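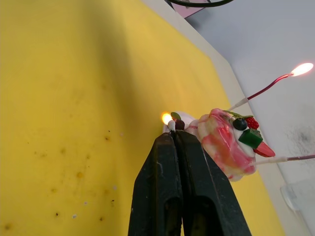
Page 2 of 42

Thread: Wrist camera only for small pick and place — is it enough?

olar_bench
Posts: 78
March 2022
Right, results as promised on page 1. For anyone skipping in, question was whether you can train the small stuff (thin sticks, cake toppers, fiddly bits) from demos with the wrist view alone, no overhead camera at all. Same arm, same demos, two policies. One gets wrist + overhead, the other gets wrist only.

Short version. Wrist only won on the thin things. Didn't expect that. Overhead version kept closing a bit short, as if it had settled on a position early and stopped looking. Wrist only hunts about more but gets there.

Where wrist only fell over: anything that starts out of view. It just hovers. No idea where to go. Table to follow when I've tidied it.

pangaribuan_k
Nice, but how many demos? If it's under a few hundred I don't beleive any ranking between the two. I've had the order flip on me just from changing the seed.

olar_bench
1000, split evenly across tasks. Three seeds each. Order held on the stick tasks, flipped once on the bigger objects, so I'm not claiming anything there.

zidley
Sorry but I don't buy the reading. You've dropped a camera AND changed how much image the network has to chew through. Smaller input, less to overfit. Could be nothing to do with viewpoint. Did you run overhead with the wrist blanked? Or wrist twice, so the size matches?

olar_bench
Blanked overhead yes — feed it grey, keep the network the same size. Stick numbers stayed with the wrist only run. Haven't tried wrist twice, fair point, will queue it.

The bit I'd like opinions on is the tub task. Thin black strips in a clear tub with a teal bottom, dark fingers, and the arm has to take one strip and leave the rest.
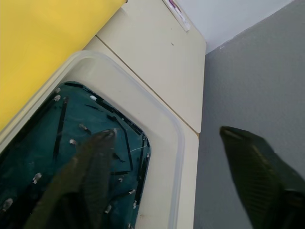

Success there is much worse than for anything standing up by itself. Strips near the wall of the tub are the worst of the lot, one finger wants to be where the plastic is. In the demos I got round it by nudging the strip inwards first, but I didn't do it every time and the policy has learnt to do it half the time. Which is my fault and not the method's.

trarko
Clear plastic is a pig. Ours treats a frosted rim as if it isn't there and drives straight down onto it. Try a tub with a coloured edge and see if the number moves, takes an afternoon.

Also dark finger over dark strip. From the wrist you lose the strip exactly when you need it. Paint the tips?

zidley
Painting the tips is cheating a bit imo. Then you're testing the paint.

trarko
Everyone picks their gripper colour. It's not cheating, it's a choice you write down.

zidley
Write it down then and run both. Otherwise next person copies the method, has black tips, gets nothing, comes on here moaning.

pangaribuan_k
With trarko on the tips, with zidley on the control run. Re the nudge: can you go back and label which demos have it? Train on those alone. Fewer demos but consistent. I did that last August with a cable task and the smaller set beat the full one easily. Half a habit is worse than none.

olar_bench
Can do, I've got the videos, just boring work. Will label tonight if I get the chance.

On what counts as a success, as someone messaged me: strip held between both fingers and lifted clear of the tub, nothing else lifted with it. Two strips at once is a fail. Dropping it after it's clear I count as a pass and I know some of you will hate that.

zidley
I do hate that. A drop is a drop.

olar_bench
Knew it. I'll give both counts in the table then, strict and soft.

trarko
What's the wrist image size btw, and are you cropping? We crop hard round the fingertips and it helped on small parts but made the hovering thing much worse.

olar_bench
No crop. Full view, shrunk down. Wanted to keep some background so it has a clue where it is — wihout that I think it'd be lost as soon as the object goes out of sight. Might try a crop plus the full view side by side, which does zidley's "wrist twice" run as well, sort of.

zidley
Sort of. Do the plain one first please.

olar_bench
Yes yes. Plain one's queued, crop after.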